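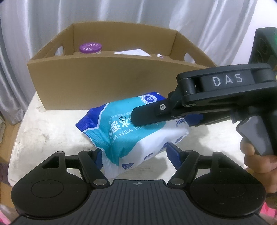
1/ Notes from the robotics club, April

Hello again, all! A few of you asked what our lot have been doing on the packing project since the spring break, so I'm going to put it in a thread, and you know me, it'll be longer than I mean it to be.

2/ The task is small and surprisingly stubborn. You pick up a thing from the table, you put it in the cardboard box, you do it again. The students work the hand-held grippers themselves, and everything they do goes into the set our arm will learn from later in the year.

3/ Wet wipes are the villain of the month. A soft pack crinkles and folds wherever you press it, so the spot you aimed for is never quite the spot you get. Saodah Sutanto has been going for the crimped end, where there's a ridge to hold on to. Bořivoj Vaněk likes to come at the middle from above. They have argued about it very sweetly for two weeks.

4/ I've asked them both to keep going their own way, as it happens. I'd like the arm to meet more than one style of grabbing — and I'd like to see whose it copies!

5/ Numbers, for those who like them: we stand at 3783 goes in all, and 53 of those had to be thrown out, mostly from one evening when the clocks on the two grippers had drifted apart and we didn't spot it until we were packing up. Golshifteh Zarei has since written a little check that runs before every session. Bless her.

6/ A word on squeezing, for the new members. Pull the trigger slowly. I know it feels daft when you could do it in a blink, but the quick ones are very hard to learn from, and you'll bend the fingertips (we have no spares left until the next order comes).

7/ Florian Koller asked whether we could swap the box for a proper plastic crate. We talked it over and we're keeping cardboard for now. It gives a bit when you knock it, and the students have got used to the height of the front. Perhaps a crate next term, if someone has one going spare?

8/ Next up is the two-handed part, with one person steadying the pack while the other lifts. Six pairs have signed up and I'm hoping for a couple more. You don't need to have done any coding, you only need patience and a fairly steady wrist.

9/ Ojārs Priedītis will be running the evening sessions while I'm away, so please send him your times and not me. Doors at half past five, tea from six, and do bring any odd soft packets from your kitchen — rice, tissues, crisps, whatever you've got. Unopened crisps, please, we had crumbs in a hinge last time.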